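Search posts
Search

Wilma Van Dijk
Posts

1/ Summer access notes for the Ollero day-use area and the Keron trail system. June 2025 version. Applies to day visitors only. Overnight permits are a separate process and I don't cover them in this thread.

2/ Both lots at Ollero fill on Saturdays by midmorning. When the gate closes to cars it also closes to walk-ins and bikes until the next entry window. Parking on the county road shoulder and hiking in is a citation.

3/ Entry windows are 7 a.m. and 1 p.m. A morning pass doesn't get you into the afternoon window if you leave the park and come back. Keep the stub on the dash – rangers read it from outside the car.

4/ Poirier Loop is open in full again. The lower crossing has a new footbridge with a 298-pound limit per crossing party, posted at both ends. One hiker at a time with a loaded pack. Horses use the ford 200 yards upstream.

5/ Vustov Overlook: the sign at the top reads 2,000 feet. The survey disk next to it is stamped 1,999. The printed map uses the disk. If you're calibrating an altimeter, use the disk too.

6/ Trail markers on the Keron side were renumbered this spring. Marker 18 is now the junction with Poirier Loop. On older maps it's the spring box, half a mile east. Give dispatch the marker number AND the map year if you call in.

7/ Water: the tap at Ollero trailhead is on. The tap at Keron is off until the line is replaced. The creek between them runs low from late June and needs filtering all year.

8/ Stoves are allowed at the picnic tables only, canister type with a shutoff valve. No charcoal, no wood fires, including in the stone rings. The rings are still there but they're closed.
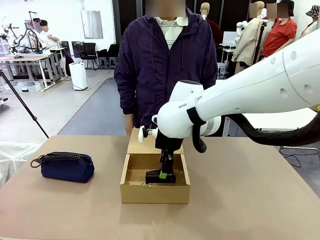 Dale: does the 1 p.m. window apply on weekdays? Last summer you could drive in at any hour Monday through Thursday.

9/ Weekdays have no windows through the end of June. Gate hours are 7 to sunset. Check the board at the entrance after that – the July schedule hasn't been posted.

10/ Dogs: leashed, six feet max, allowed on Poirier Loop and the paved path. Not allowed past the Vustov gate.

11/ Restrooms at the upper lot are closed for septic work. Use the lower lot.

Filed under: State Parks & Trails, Day Trips

Comments

trailmix_ann
Went up to Vustov last week and the disk is easy to miss. It's on the flat rock behind the bench.

R. Pruitt
Is the ford passable for a mountain bike or do we have to walk the bridge?

Wilma Van Dijk
Walk the bridge. Bikes aren't allowed at the ford.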